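Course Notes / Movement Science

Posted in April by Zsófia Kiss

Week 6: Tremor – types, causes and how it is assessed

These notes go with the second lecture on movement disorders. Read them before the lab. The section on measurement overlaps with Hamish Leckie's session, and where his slides use a different term, either one is fine on the test.

1. What counts as tremor

Tremor is an involuntary, rhythmic, oscillating movement of a body part. The word rhythmic matters. Jerks that come at irregular intervals are myoclonus, and flowing, unpredictable movements are chorea. Students often call any shaking a tremor, and you will lose marks for it.

Everyone has some tremor. Physiological tremor is usually too small to see without instruments. It gets larger with fatigue, caffeine, anxiety, low blood sugar, fever and an overactive thyroid, and it is then called enhanced physiological tremor.

2. Rest tremor

A rest tremor shows up when the limb is relaxed and fully supported against gravity. The usual example is the tremor of Parkinson's disease, which commonly starts in one hand and runs at 4 to 6 cycles per second. It tends to fade when the person begins a movement and may come back after a delay when the arms are held out. That later return is called re-emergent tremor.

Mental effort brings it out. Asking the person to count backward from 100 while the hands rest in the lap is a simple way to do this. Walking also brings it out, so watch the hands as well as the feet.

3. Action tremor

Action tremor is any tremor that appears when muscles contract voluntarily. It has several subtypes:

Postural tremor – seen when a position is held against gravity, such as arms stretched forward.

Kinetic tremor – seen during movement. Simple kinetic tremor stays much the same through the whole movement. Intention tremor grows as the hand gets close to the target and points to the cerebellum or its pathways.

Task-specific tremor – seen mainly during one activity. Writing is the best known.

Isometric tremor – seen when a muscle pushes against something that does not move.

Essential tremor is mostly an action tremor of both arms. The head and voice can be involved too. Many people with it have a relative who has it, and in some of them a small amount of alcohol reduces it for a short time. This should be recorded in the history but it is not a treatment.

4. Everyday tasks

Clinic tests alone can miss how much a tremor interferes with daily life. Ask about eating soup, using keys, buttoning a shirt, typing and drinking. Ask whether the person has stopped doing any of these in public. Someone may score low on a formal scale and still avoid restaurants.

During the exam, have the person lift a cup, bring it to the mouth and set it down. Repeat with the other hand. Pouring from one cup to another gives more information than lifting alone, and both should be done seated. Note which part of the movement is worst. 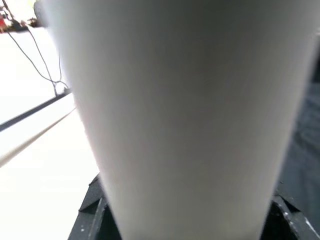
5. Drawing and writing

Ask for a spiral drawn with each hand, without resting the arm on the table. Then ask for one sentence in normal handwriting. Essential tremor usually gives large, shaky writing. In Parkinson's disease the writing is often small and may shrink along the line. Keep the sheets, with the hand used marked on each one, so they can be compared at the next visit.

6. Instruments

An accelerometer taped to the back of the hand gives frequency and amplitude. Surface EMG shows whether opposing muscles fire together or in turn. Frequency ranges overlap between conditions, so a number on its own does not make a diagnosis.

In the lab we will use the Emport recorder. Record each position for 30 seconds and discard the first few seconds of each trace. The practice file has 2,059 samples and is in the Cervantes folder.

7. Medications to ask about

Valproate, lithium, inhaled beta-agonists, some antidepressants and stimulants can cause or worsen action tremor. Antipsychotics and metoclopramide can cause a rest tremor along with stiffness and slowness. Ask when each drug was started and when the dose last changed.

For the lab

Bring a pen, plain paper and last week's worksheet. Read pages 76 to 81 of the course reader. Groups are posted outside room 275.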